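Chapter 6
Who Pays for the Fish?

Anglers are generous with their opinions and careful with their money. Any fisheries officer who has stood at a boat ramp with a clipboard knows this. Ask about the state of the fishing and you will be there until dark. Ask about the price of a licence and the boat is suddenly on the trailer and halfway up the road.

This chapter is about that second question. Stocking, habitat repair, ramp upkeep and enforcement all cost something, and in most districts the bill lands on the people who fish. The arrangement has a pleasing fairness to it. It also has a weak spot, and we will spend most of the chapter poking at it.

Take Brekham Lake, our main case for this part of the book. In its best season the district sold 1153 annual licences. By August 2018 the figure was 383, and the trout, who had not been consulted, were being stocked at the old rate. The hatchery at Flenik still had to be heated, cleaned and staffed. A hatchery running at a third of its income does not cost a third as much to run.

The district had three choices. It could raise the fee, cut the stocking, or find new anglers. It tried the first, and sales fell again. It tried the second, and the anglers who remained pointed out, with some colour, that they were now paying more for fewer fish. That left the third, which everybody had favoured all along provided somebody else did it.

New anglers are harder to find than new fish. The Flenik hatchery can produce fingerlings on a timetable. A person who will get up at half past four and stand in cold water tends to be made at home, by a parent or an uncle, over years, and often at the kitchen table before ever seeing a river.

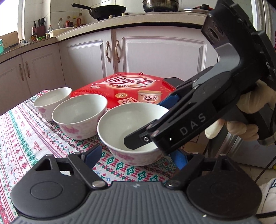 Family habit, then, does much of the recruiting, and it appears in no budget. When a household stops fishing, the district loses one licence this year and perhaps three or four over the next few decades. Section 6.2 sets out a simple way to estimate that loss. The arithmetic is easy — the result is not cheerful.

Section 6.3 turns to the Falcão River, where a learn-to-fish day drew 287 people and 80 of them bought a licence the following season. Whether that counts as a triumph depends on what was spent on sausages, and we have the receipts.

Before reading on, write down what you think a fair annual licence would cost on your own local water. Keep the note. You will be asked to defend it at the end of the chapter, when we reach the Pakalex Reservoir and its unpopular day pass.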